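Risk registers at Nygård: student project report
By Rosalía Sepúlveda
October 15, 2026
2 min read

Our project looked at how Nygård keeps its risk register. Helge Kvam gave us an export from February with 1,061 entries. Almost 30 had no owner, and many described the same supplier risk in different words.

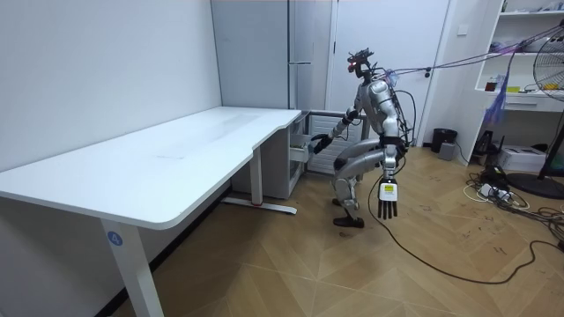 Figure 1. Silver humanoid robot reaching toward an open drawer beside a white desk.

We merged the duplicates in Diltik and tied each entry to a business goal. Petrică Sandu wrote the scoring rules. Managers found the shorter list easier to review, but two departments still score impact on their own scale. We did not have time to fix that.

4 comments · 2 shares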